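Pourquoi les rideaux font-ils des plis ?

Prends un drap, accroche-le devant une fenêtre et tire bien sur les côtés. Tu obtiens un drap accroché devant une fenêtre. C'est plat, c'est triste, et la lumière passe par les bords. Un rideau, lui, ondule. Il a l'air d'avoir réfléchi à la question. Alors, d'où viennent ces vagues ?

Du tissu en trop, tout simplement. Pour habiller une fenêtre, on prend souvent un tissu 2 fois plus large qu'elle. Ta fenêtre mesure un mètre ? Il faut deux mètres de tissu. Tes parents trouvent que c'est cher, et ils ont raison. Mais ce tissu doit bien se mettre quelque part, et comme il ne peut pas s'étaler sur les côtés, il avance, il recule, il avance encore. Voilà un pli, puis son voisin.

Essaie avec une feuille de papier posée sur la table. Pousse les deux bords l'un vers l'autre : le milieu se soulève. Le papier n'a pas rétréci (il aurait fallu lui demander gentiment), il a seulement pris la place qui restait, c'est-à-dire en l'air. Un tissu fait pareil, en plus mou.

Et pourquoi les plis tombent-ils tout droit ? À cause de la pesanteur, la même qui s'occupe de tes tartines. Elle tire chaque petit bout de tissu vers le bas. Un rideau lourd, en velours par exemple, fait de gros plis ronds et sérieux. Un voilage très léger fait des plis qui bougent dès que quelqu'un éternue. Pour aider les tissus trop légers, les couturiers cachent parfois de petits poids dans l'ourlet, tout en bas. Tu peux les chercher avec les doigts. Tu ne peux pas les enlever pour voir.

Il y a aussi des plis qui trichent. En haut du rideau, on peut coudre un ruban avec des cordons : on tire dessus et le tissu se fronce, un peu comme la capuche de ton manteau. On peut aussi pincer le tissu et le coudre, pli après pli, tous à la même distance. Et puis il y a le plissé à chaud. On plie certains tissus synthétiques, on les chauffe, on les laisse refroidir, et ils gardent la forme. Avec du coton, ça marche beaucoup moins bien – le coton a mauvaise mémoire, surtout après un passage à la machine.

Les plis ne servent pas qu'à faire joli. Ils donnent de l'épaisseur au rideau et gardent un peu d'air près de la vitre, ce qui est agréable en hiver. Ils calment aussi le bruit. Dans une pièce vide, ta voix rebondit sur les murs et tu as l'impression d'être quelqu'un d'important. Accroche un gros rideau plissé : une partie du son se perd dans le tissu, et tu redeviens toi.

Une petite expérience pour finir. Il te faut un mouchoir en tissu, une ficelle et des pinces à linge. Tends la ficelle entre deux chaises et accroche le mouchoir bien à plat. Rapproche ensuite les pinces, petit à petit, et regarde les vagues arriver. Plus tu serres, plus elles sont profondes. Mesure la largeur au début : si tu trouves 30 centimètres, essaie de descendre à 15. Félicitations, tu as fabriqué un rideau pour une fenêtre minuscule.

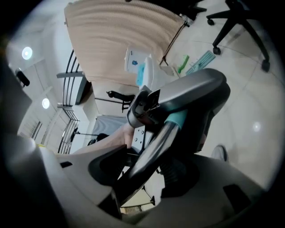 Pourquoi un rideau a-t-il besoin de plus de tissu que la largeur de la fenêtre ?
Parce que les plis consomment de la largeur : chaque vague utilise du tissu pour avancer et reculer. Avec un tissu juste à la taille de la fenêtre, le rideau fermé serait tout plat.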